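19/08/2026
Play kitchen set, sorting and checking

Got the Tumum box onto the white table this morning and went through the food and cookware before it goes back to Treloar. Box weight 5 kg with the lid on. Kit number 68 on the lid, which matches the sheet.

Started with the big pieces. The green oval colander went on the left with the small green one with the short handle next to it, as they belong to the same set. Grey plate at the top, ketchup bottle laid across it. Orange slice and strawberry left loose on the table near the plate. A second strawberry is in the blue bowl.
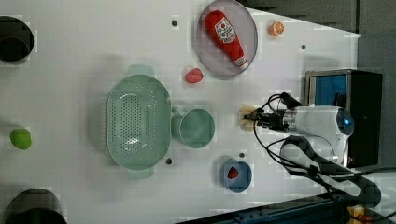 Corey Tomoana: the sheet calls the small green piece a cup, but the May order had it down as a saucepan. Pick one and stick to it, or we'll end up ordering two again.

Fair point. Have put "small green pan/cup" on the sheet for now and will ask Kirsty Rutherford which name Zetard uses in their parts list. The colander has the same trouble, it was "strainer" on the May order.

Washing: warm water and washing-up liquid for the colander, plate and bowl. Fruit to be wiped only. The label on the ketchup bottle must stay out of the sink, so damp cloth on the red part and leave the rest alone. Dry everything on a towel overnight before the lid goes on. 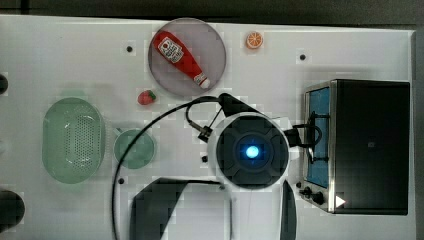

Ketchup bottle on the grey plate, orange slice to the right, colander and small green piece on the left.

Still to do: print new lid label, 70 mm wide. Ask Kuson if they sell the fruit singly. Spare strawberries would be handy, they are always the first to go missing.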